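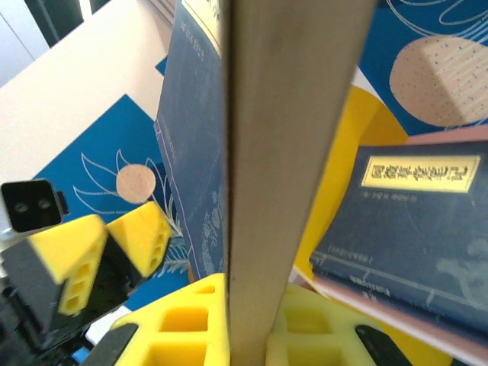
Última modificación: 20 de julio, 11:42

La biblioteca vecinal de Nava vuelve a tener los libros de pie

Después de varias semanas con media colección apoyada donde buenamente cabía, la sala de lectura de Nava ha empezado a recolocar sus fondos con ayuda de unas tablas verticales de madera. La novedad puede parecer modesta. Lo es. Pero quien haya intentado sacar un atlas de la sala sin provocar el desplome de toda la botánica sabrá apreciarla.

El problema viene de junio, cuando se retiraron las estanterías antiguas, que se habían curvado con los años hasta adoptar una simpática forma de hamaca. Las nuevas, encargadas a la casa Werkura, llegaron rectas, limpias y sin un solo separador. El pedido los mencionaba en la página 7, en una nota al pie que al parecer cada parte leyó a su manera. Desde entonces los libros han vivido en régimen de libertad: los gordos de pie, los finos tumbados y los medianos en ese ángulo intermedio que tanto castiga los lomos.

La solución la propuso Yee-man Poon, encuadernadora del barrio de Grostel, que había pasado por la sala para devolver un préstamo y se quedó toda la tarde. Su idea cabe en una frase: una tabla alta, plana y sin barnices de colores, puesta de canto entre grupo y grupo. «Un libro inclinado es un libro que se está rompiendo despacio», explicó ante un público de cuatro lectores y un señor que esperaba a que dejara de llover.

Se han cortado 94 tablas, por un coste total de 855 euros, tornillería incluida. La cifra se leyó en voz alta en la última reunión y provocó un silencio respetuoso, seguido de la pregunta de si no habría servido también un ladrillo. Consta en acta que el ladrillo se estudió. Pesa, suelta polvo y deja las cubiertas de tela como si hubieran ido de obra.

El traslado avanza por secciones. Las plantas van primero, por ser las más consultadas y las que peor lo estaban pasando. Entre los tomos de tapa dura hay uno azul pizarra, con finos dibujos vegetales en blanco, que ya se mantiene derecho, y otro azul marino que de momento sigue inclinado, fiel a las costumbres del mes pasado. Después les tocará a los viajes, a la cocina y, si queda ánimo, a la poesía, que ocupa poco y protesta menos.

Más discutida ha sido la cuestión de las etiquetas. Una parte de los usuarios pide conservar las viejas, pegadas hace décadas a una altura distinta en cada volumen; otra parte querría que el número se pudiera leer sin tumbarse en el suelo. Se ha llegado a un acuerdo muy propio de la casa: se mantendrán las antiguas y se añadirá una lista impresa en la entrada, que habrá que consultar de pie y con gafas.

Quedan por ordenar 140 volúmenes del legado Dirnitz, guardados en cajas desde que se aceptaron con mucho entusiasmo y ninguna medición previa. Varios son más altos que los estantes. Irán tumbados en la balda inferior, decisión que Poon ha dado por buena siempre que no se apilen de cinco en cinco ni se use el montón como asiento, algo que, según dijo mirando a la primera fila, ya ha ocurrido.

Mientras duren los trabajos, la sala abrirá solo por las tardes y el préstamo seguirá funcionando con normalidad, salvo en botánica, donde conviene preguntar en el mostrador antes de tirar de nada. Las devoluciones pueden dejarse en el carro de la entrada, a ser posible en vertical.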